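Okay, slide 2, and I'll slow down because this is my favorite part. When we started the tap water push at Kallio in August, the building was going through 895 bottles a month, and I was one of the worst offenders (I had two on my desk at all times!). So we put in a refill station and I nagged people. A lot.

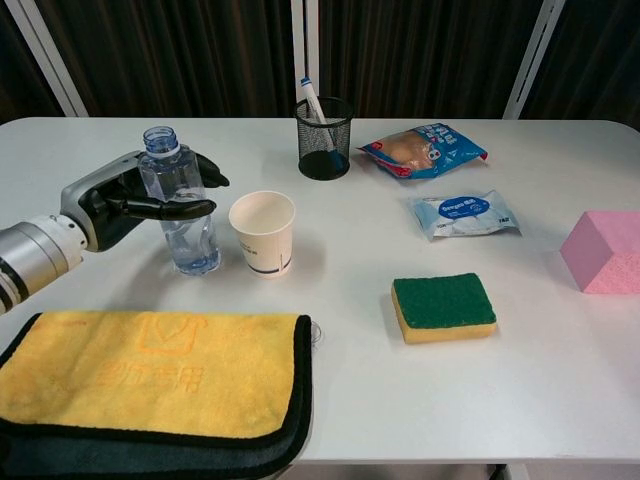 A reader of the Tiketmont newsletter wrote back that she'd gladly switch if the station weren't two floors down from her desk. Fair! We moved it, and last month we bought 139. Pause for questions, then on to the Orico costs.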